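Unit 4: Work Surfaces and Table Care
Handout 2 - Cleaning and checking light-colored tops
Instructor: Amparo Pacheco

Bring this sheet to the lab session in February. Read it together with the chapter on finishes in the Fuentealba workbook.

4.1 Before you start

Clear the table completely. Move chairs back at least one step. Fill one bucket with warm water and a little dish soap, and a second with plain water. You will also need two soft cloths and a dry towel. Do not use scouring powder or the green side of a sponge on a white matte finish. It leaves shiny patches that can't be removed.

4.2 Looking over the surface

Turn on the room lights and look at the top from a low angle, then from above. White tops change color with the light. The same board can look warm near one side and bluish near the other, so don't write down "yellowing" until you have checked from both ends of the table.

Small dark specks are easy to miss. A speck may be dirt, a chip or a pinhole in the finish. Run a fingertip over it. If it moves, it is dirt. If you feel an edge, note it on the Sollalov sheet under "damage" and leave it alone.

Follow the back edge with your eye as well. A straight edge is simple to wipe, but a notch or curved step needs a separate pass with a folded cloth - crumbs and dust collect there, mainly where the table stands against a wall.

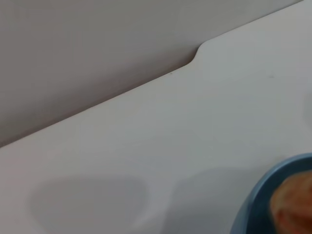
4.3 Wiping down

Work from the back edge toward yourself in overlapping strokes. Rinse the cloth after each pass. Go over the top again with plain water, then dry it. Standing water at a joint or cut edge will swell most boards.

For pen marks, let a damp cloth sit on the spot for a minute before rubbing. Ask Olga Zúñiga before you use any solvent.

4.4 To hand in

One completed check sheet per table, with your initials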